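Stusiteo Tabletop Blocks
Data card and README, release of 4 Jul 2026

Maintained by the Dirnell Manipulation Group, Trendthorpe. Contact for corrections: Lukian Melnychuk. Contact for access and licensing: Ryszard Kurek.

Overview

Stusiteo Tabletop Blocks is a collection of recorded episodes in which a single robot arm moves small colored blocks on a flat board under the direction of a human operator. Each episode is paired with a short written instruction in English. The collection is intended for training and testing policies that take a camera view and an instruction as input and produce arm motion as output.

The release contains 2000 episodes. Half of these, 1000 episodes, carry a second instruction written by a different annotator who had not seen the first. Users who wish to study variation in wording should restrict themselves to that half, which is listed in the file paired.txt.

Contents of the release

episodes/ One folder per episode, with video, arm positions and operator commands.
instructions.csv Episode number, instruction text, annotator code.
paired.txt Episode numbers with two independent instructions.
splits/ Lists for training, validation and test.
CHANGES A record of corrections made after the first internal version.

Video and arm positions were recorded on separate clocks and aligned afterward. The aligned time is stored in the column t_common and should be used in preference to either original clock. Video is stored at 10 frames per second.

Collection procedure

All episodes were recorded at the Pritchard building by trained operators. Before each episode the operator placed the blocks by hand, withdrew from the work area and started the recording. The operator then drove the arm with a handheld controller. No motion was planned automatically.

Instructions were written after recording. Annotators viewed the full episode and described its result in one sentence, naming blocks by color and shape. Typical instructions read "push the red star next to the green cylinder" or "move the yellow heart to the left side of the board." Annotators were asked to avoid coordinates and distances. Spelling was corrected in a later pass, but word choice was left alone, and users will find "hexagon," "six-sided block" and "nut" used for the same object.

Episodes in which a block left the board were kept and marked with the flag off_board. Episodes in which the controller lost its connection were removed.

Layout of the work area

The board lies on a perforated metrology-style table and is the only surface on which blocks are placed at the start of an episode. Color alone does not identify a block: a layout may hold two blocks of one color in different shapes, and instructions depend on both attributes. Parts of the board are often hidden by the arm, and no attempt was made to fill in or annotate hidden blocks. 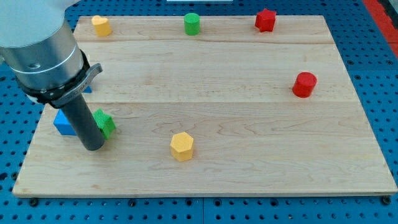
Figure 1. Gripper finger between the blue cube and the green star, with other blocks spread across the board.

Splits

The test split was drawn by operator, so that no operator appears in both training and test. Validation episodes were drawn at random from the remaining operators. Results reported on other divisions of the data should be labeled as such.

Known limitations

All recordings come from one station, and lighting varies little between them. A policy trained only on this collection should not be expected to work on other tables or with other objects.

In 13 episodes the instruction names the wrong color. They are listed in CHANGES and have been left in place so that episode numbers remain stable. Corrected text is provided in the column text_fixed.

The instructions were written by a small group of annotators and reflect their habits. "Left" and "right" are always given from the point of view of the camera.

Terms of use

The collection may be used for research and teaching. Redistribution of the complete set requires written permission from the Dirnell Manipulation Group. Short excerpts may be reproduced in papers and talks with credit to the collection by name and release date.

Planned changes

A maintenance release is scheduled for August. It will add camera calibration files for each recording period and will leave the episodes and splits unchanged. Reports received before then should include the episode number and the value of t_common at which the problem occurs.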